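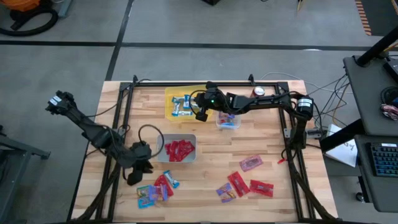 Birgit Teuber
Product pages and stock, Prembridge

Prembridge Snack Table Set
Open bin, yellow tray, small clear container

In stock. Ships in two business days.

Snack tables get messy fast. Bars on top of packets, wrapped candies under everything, someone's soda in the middle. We've sold bins for shop parts for years and customers kept buying them for candy, so now there's a set. Same idea, friendlier plastic, no part number stickers.

Set is three pieces. One big shallow open bin for whatever you have the most of, one tray for bars, one small clear container for the little wrapped stuff. Use all of them or leave one in the cupboard. Also sold single, see the bottom of the page.

The open bin

White-grey, shallow, wide open at the top. 9 inches across the front. Meant for packets you buy by the bag and tip in. A pile of red candy packets is what ours usually has in it, and with low sides you can get a hand in without digging. Holds about 80 fun-size packets if you heap it a bit. Less if you're neat.

No lid. We get asked every week. If you want a lid you want a different bin, look at the Skodska range, those stack and close.

Bottom is flat inside, no ribs, so crumbs wipe out. Rinse by hand, let it drip. Please don't put it on the top of a heater to dry, we've replaced two for the same customer.

The yellow tray

For bars. Lay them flat. Four silver-and-blue ones fit with room around them, and you can see from the door when it's down to the last one. Yellow because it shows up on a wood tabletop. We did try a pale color first and people kept setting mugs on it.

Works for pens, tape, batteries, whatever. Not for anything greasy straight on the plastic, the color holds on to oil. Put a sheet of paper down first.

The clear container

Small. See-through, so you don't need a label. Red, white and blue wrapped candies look nice in it and that's most of the reason to own it. Sits close to the tray and doesn't ask for much room.

It will scratch. Clear plastic does. Soft cloth, not the green side of the sponge. Scratches don't affect anything but if you're fussy about it buy a spare now because the batches come in slightly different clear.

How people set it up

Big bin near the middle, tray toward the back, clear container next to the tray, drinks furthest back so they dont get knocked into the candy. Leave the front of the table free. That's where the loose ones end up anyway, a pink wrapper, a couple of reds, something purple and yellow from a mixed bag. Odd ones out. We used to sell a fourth dish for those and hardly anyone bought it. They like them loose I think.

Mixed bags: sort by size before color. Big packets in the big bin, bars in the tray, twists in the clear. Sorting by color looks great until about the second handful.

Tabletops: fine on butcher block, laminate, painted, glass. Bases are smooth and there are no feet on them. On a very slick top the empty tray can slide a little, less once there's something in it. Stick-on dots sold seperately at the counter, not online yet.

What's in the box

Open bin, white-grey
Tray, yellow
Small clear container
One folded card with washing notes

Candy, soda and table not included. I have to write that. One person did ask.

Care, short version

Hand wash, warm water, dish soap
Air dry
No dishwasher, no microwave, no freezer
Keep the clear one away from nail polish remover and anything like it
Empty before moving, the open bin flexes when it's full and you pick it up by one side

Price and quantity

Price shows in your cart once you put in a zip code, shipping depends on that. Discount starts at 200 sets and those orders don't go through the website. Write to Ehab Benmoussa in sales, give him your delivery door hours, he will ask. Anything smaller than that just use the cart.

Schools and offices on invoice: yes. Put the purchase order number in the notes box or it sits in a queue until somebody phones you.
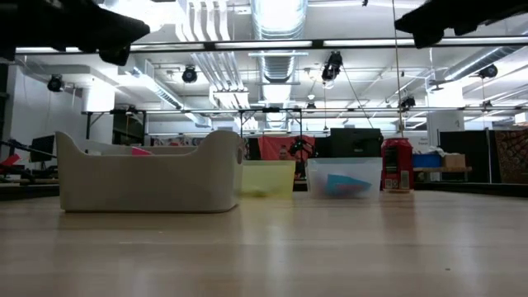 Add-ons, same family, sold one at a time. All of them go in a row with the set if you've got the table length, and none of them are so tall that you lose the one behind.

High-back bin. Off-white, large, low sides, and the back edge comes up in a curve. Put the high side away from you and stuff doesn't get shoved off the back of the table when people rummage. Good first bin if you only buy one. Small things can hide up by the back rim, check there before you wash it.

Frosted container, yellow. Translucent. You can tell something is in there and more or less what color, you can't read it. Nice for a ball, dice, raffle tickets, prizes. We get orders for party games. Not as easy to see into as the clear box so don't use it for things people need to choose between.

Clear box. Rim along the top, flat things lie down in it fine. Cards, notepads, flat candy. The rim makes it easier to pick up. Same warning about scratches.

A soda can next to any of these is a decent size check if you're shopping from your phone. Natnael in the warehouse keeps one on the bench for exactly that and people borrow it, then he needs another.

Colors

Yellow and off-white all year. Teal was a one-time run and it's gone, please stop emailing me. The listing on the Evuvov marketplace that says teal is an old one of ours and we've asked them to pull it. If you order it there you'll get yellow or a refund, your pick.

Bai lids: don't fit. Close, but they pop off. Several people have told us they fit. They sort of sit on top.

Things customers have written in

"Bought for the front desk, ended up in the break room by Tuesday. Ordered a second one for the front desk." Ute Kasten

"Tray is great. Clear container is smaller than I had in my head. Still using it, has mints." Souad Lamrani

"Bin is good but I wanted the lid version, my own fault, did not read." Verified buyer

Stuff we get asked

Can I put unwrapped candy in it?
We'd say keep it to wrapped. If you want unwrapped, line it with paper and change the paper.

Does the set nest for storage?
Clear container goes in the open bin. Tray goes on top, loosely. Tape it if it's going in a van.

Can you print our logo?
Only on the front of the open bin, one color, and not on small orders. Ask Ehab.

Will it hold soda cans?
Stand them next to it. Cans in the open bin take all the space and sweat onto the packets.

Is the yellow the same on the tray and the frosted container?
Close. They're different plastics so the frosted one looks lighter. Side by side you'll notice, across a room no.

Do you have bigger?
Bigger than the high-back bin, no. At that point you're looking at parts bins, go to the shop shelving page. Those are heavier and the edges are not as kind to your hands.

Smell out of the box?
A bit, plastic. Wash once and leave it by a window overnight.

Returns

Thirty-day window is gone, we do a full calendar month now from the delivery date. Unwashed is fine, sticky is not. Keep the card. If something arrives cracked send a photo of the piece and the outer carton both, the carrier won't talk to us without the carton. We send a new piece and you can keep or toss the old one.

December orders: get them in early in the month please. Office party season, the trays go first and then we're waiting on the molder like everyone else.

Single pieces

Open bin, white-grey: in stock
Tray, yellow: in stock
Small clear container: in stock
High-back bin, off-white: in stock
Frosted container, yellow: low stock, more on the way
Clear box with rim: in stock
Stick-on dots: counter only

Counter hours are on the contact page, ring the bell on the left side, the right one is disconnected. If you're picking up an online order bring the order number, a screenshot is ok.

Questions about the set go to the product desk (me), anything about where your package is goes to the warehouse. Please not both, we end up answering twice and saying diffrent things.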